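Jollville Monthly
Features > Work & Machines

Search this site
Search
Enter keyword

The Laundry Will Not Fold Itself (Yet)

An open day at Forix, where two robot arms and a pile of clothes drew a bigger crowd than the free doughnuts

January 27, 2019

I should say up front that I hate folding laundry. I don't mind washing it, I kind of like hanging it up, but folding makes me want to lie down on the floor. So when the flyer for the Forix open day went up at my coffee place and the bottom line read "Come see our robots do the housework!", I had the date in my phone before my drink was ready.

Forix is out past the old bottling plant on the east side of Jollville, in one of those long low buildings you drive by for years and assume is carpet storage. Inside it's bright and warm and smells like toast, because somebody had set up a toaster demo near the front door and they'd been at it since nine. I got a name sticker, a paper cup of very strong coffee and a map that I never managed to hold the right way up.

There were 10 stations, each with a little placard. Sorting silverware. Wiping a counter. Opening a drawer (harder than it sounds, I watched a grown engineer hold his breath through the whole thing). The toast. One station was down for the day with a sheet over it, and of course that was the one all the kids wanted to see.

The one I'd come for was in the back corner, where they've set up a pretend living room. Sofa, wood floor, lamp, the works. It looked more pulled together than my actual living room. The person running it was Thắng Đỗ, who has been at Forix for 5 years and has the patience of a kindergarten teacher, which was lucky, because he was about to get me.

"Do you want to drive first or watch first?" he asked.

Watch first, obviously! I'm not a monster.

So I watched. When a person is driving, the arms do what the person's arms do, with a tiny delay that you stop noticing after a minute. The fingers close when you squeeze. Thắng picked up a dish towel by two corners, gave it a lazy shake, laid it down, brought the corners over, and there it was, folded. He did it while talking to me about parking. The towel took him less time than it takes me, and I have thumbs.

Then he moved on to clothes, and things slowed way down.

"Towels are polite," he told me. "A towel is a rectangle and it knows it's a rectangle. A shirt has opinions."

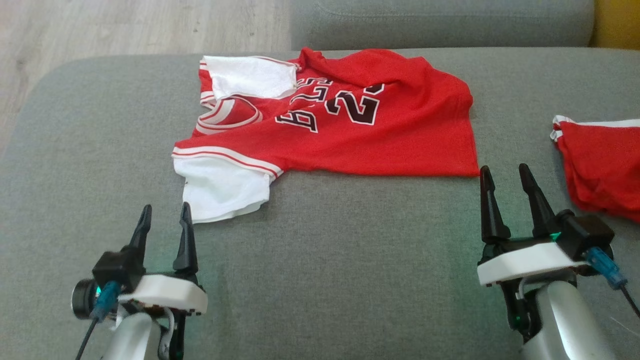
The trouble, as he explained it while I nodded and got maybe half, is that cloth never sits the same way twice. A coffee mug is a mug from any side. You can learn it once and be pretty set. But throw a shirt down and you've got a brand new shape that has never existed in the world before, with a sleeve hiding under there someplace, and before you can fold anything you have to work out which bit is which. You and I do this without thinking. We find a shoulder, we pinch, we shake, gravity helps out. The robot has to look at a heap and decide where to put its fingers, and if it decides wrong it picks up the middle and makes a better heap.

Team clothes are their own headache, he said. The material is slick and it slides off itself. The lettering is stiffer than everything around it, so the fabric wants to bend next to the number and not through it. A sofa makes it harder still, compared with a table. The seat gives when you press it, and the weave grabs at the cloth a little when you're trying to slide it over.

"Then why not use a table?" I said, feeling pretty smart.

"Where do you fold your laundry?" he said.

On the sofa. In front of the TV. Fine.

After the person-driven part, he let the thing run on its own, and this is where the crowd really packed in. There was a couple who had driven in from Brudedetti, two hours each way, because their daughter is thinking about engineering. There was a man with a baby strapped to his front who kept whispering "get the sleeve, get the sleeve" like it was the bottom of the ninth. I was right there with him. You can't help it! You start rooting for it the way you root for a toddler on stairs.

It got the sleeve on the third try. People clapped. Then it went for the hem, missed, pinched nothing at all, and very carefully carried that nothing across and set it down. People clapped for that too.

Thắng doesn't hide the misses, and I liked that about him. He had a clipboard going with the day's runs on it, and he let me look. Out of 88 tries at a shirt since the start of the week, more than half had ended in what he calls "a fold your mother would redo." Back in July the number was a lot worse. They'd been stuck on collars for most of the summer, and then a new hire named Bạch changed the order of the steps so the arms flatten first and hunt for the collar afterward. It's what my grandmother did, only with the side of her hand and a lot of sighing.

And then it was my turn.

You stand in front of a screen and hold two handles, a bit like bicycle grips with triggers. The screen shows you what the robot's camera sees, so you're looking down at a sofa that is actually six feet to your left, with two skinny pairs of black fingers coming up where your own hands should be. It took me a good while to stop looking over at the real sofa. Every time I did, I drifted, and one of my arms would wander off toward the cushion like it had spotted a friend.

He started me on a washcloth. I folded it! Badly, with a tail sticking out, but I'd put it in a drawer and close the drawer. Next was a T-shirt, and I'd rather skip over the T-shirt. At one point I had a grip on it with both hands and could not for the life of me figure out how to let go with just one. A boy of 7 went after me and did it in a single pass, then asked if it could do socks.

(It can't do socks. I asked too. Pairing is a whole other problem and there's a separate team on it, and from Thắng's face I gathered that the sock team is not having a great winter.)

I asked him the question everybody asks, which is when I can have one. He was careful about that. The arms you see at the open day aren't a product, they're a workbench. What Forix sells right now is a smaller setup for hotel linen rooms, all flat stuff, pillowcases and hand towels, the polite rectangles. A home version has to cope with dogs and low light and a sofa covered in remotes. He wouldn't give me a year. He did say he'd stopped telling his relatives what he does for a living, since all of them now save up their laundry for when he visits.

I hung around longer than I meant to. I went back to the toast (too dark, but hot) and watched the drawer open another couple of times, and talked with a retired seamstress who had strong views about how the arms were handling knits. She thought they should hold everything nearer the seams. She told the engineers so, and one of them wrote it down.

On my way out I passed the living room corner again. It was between groups and Thắng was sitting on the arm of the sofa with a pile of clothes in his lap, getting ready for the next bunch. He was balling up shirts that had come out nice and tossing them back down in a mess so the robot would have something to do. I have two kids at home who would do that job for free.

Forix holds its next open day this coming July. It's free, you sign up at the front desk or by phone, and the lot fills early, so park on the street side. Closed shoes, please, and they mean it.

More in Work & Machines
The Bakery Truck That Still Runs on a Paper Map
Night Shift at the Jollville Sorting Depot
I Let a Mower Drive Itself and Lost a Rose Bush
Brudedetti's Last Typewriter Repair Shop
Letters: Your Dishwasher Stories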